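Participants wanted: come and argue with our grasp scores

I'm Zewditu Tesfamariam, I'm a PhD student in the Pedis group, and I need people! For the last year and a bit I've been working on how a robot arm decides where to take hold of ordinary household things, and most of that work happens in simulation. The simulator is called Ridex (Alper Bozkurt built the first version and still fixes it when I break it). It gives every pick a score, and I've got a problem with those scores: I don't always agree with them.

So I'd like to know whether you do.

You'd come to our lab for one session, 80 minutes including a break. I'll sit you down at a screen and show you short simulated clips, each with one arm, one object and a room with furniture in it. After each clip you move a slider to say how good you think the grasp is, from hopeless to "I'd let it pick up my own stuff." In the second half you get the mouse and place the fingers yourself on a handful of objects, and then you tell me out loud why you put them there. That talking part is my favorite - in our small pilot with 7 people, it was where all the useful disagreements came up.

What did the pilot show? Mostly that flat, thin things are where people and the score part ways. Ridex likes any grip that closes firmly near the middle. People cared a lot more about what would happen next, like whether you could set the thing down again without smacking a corner on the table.

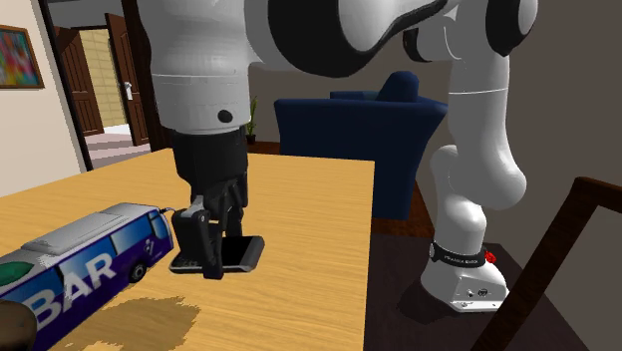 Sinan Yurt, who is on the project with me, thinks the gap will shrink once we add a term for how the object gets put back down. I'm less sure, and we have a small bet going, so please come and settle it.

Who can take part? Anyone over 18 with normal or corrected vision who's comfortable using a mouse. You don't need to know a thing about robots, and if you've worked with robot arms for a living I'd ask you to sit this one out. Left-handed people, please do write - we had hardly any last time.

I'm looking for 35 people, and sessions run through April, with the last start at 4 in the afternoon. You get a gift card at the end, and you keep it even if you decide to stop early. We record your ratings and your voice, no video. Names are stored apart from the data, and Dilek Sezer can answer anything about that side of it.

To sign up, send me a note through the contact form on the Pedis page with "grasp study" in the subject line and a couple of times that work for you. I usually write back the same day, a bit slower if Ridex is down again.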